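Call for Participants: Commuter Cycling and Walking Route Study, Trornham

Posted 19 April 2026
Contact: Lawal Ogundipe, study coordinator

The Trornham Active Travel Office is recruiting 100 adults who walk or bike to work, school or the train at least twice a week. Participants will record their regular trips for 15 days in November. The results will be used to set signal timing and winter maintenance priorities on the Puvport corridor, between the river bridge and the Drostetti Street underpass.

Who can apply

Applicants must be 18 or older and live or work inside the Trornham city limits. A trip counts if at least half a mile of it is on foot, by bike or by wheelchair. E-bikes are eligible. Scooters with a seat are not. Only one person per household will be accepted. 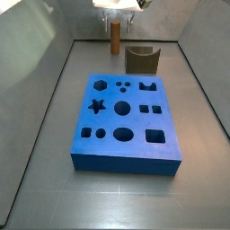 Applicants who drive part of the way and walk the rest may apply under the mixed-trip group. Places in that group are limited, and selection will be by draw. People who took part in the earlier bridge count may apply again.

What participants do

Each participant keeps a trip log on paper or by phone. An entry consists of start time, end time, route taken and any point where the participant had to stop, dismount or leave the path. Entries should be made on the same day as the trip. Days with no trips are entered as zero and do not affect payment.

There are 2 group sessions, one before the recording period and one after. The first covers the log format and the route map. At the second, participants mark problem locations on a large-scale map of the corridor. Both are held at the Yu Building, ground floor, with step-free entry from the parking lot side. Bike racks are next to the entrance.
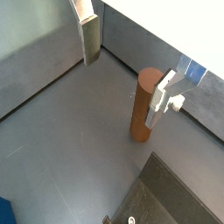 Reading time: 2 min

Payment

Participants who attend both sessions and return a complete log receive $100. Partial payment is made to those who attend the first session and return at least half of the log. Travel to the sessions is not paid separately.

Data handling

Home addresses are reduced to the nearest intersection before analysis. Names are stored apart from the logs and deleted when payment has cleared. The final data set is expected to hold more than 1,000 trips and will be published as totals by street segment. Individual routes will not be released.

How to apply

Application forms are available at the front desk of the Yu Building or by mail from the Active Travel Office. State your usual mode, your start and end intersections, and the days on which you normally travel. Incomplete forms will be returned once for correction.

Questions about eligibility go to Lawal Ogundipe. Questions about the map sessions, including requests for large print or an interpreter, go to Tien-fu Ng at the same office. Applicants will be told the outcome in writing, whether or not they are selected.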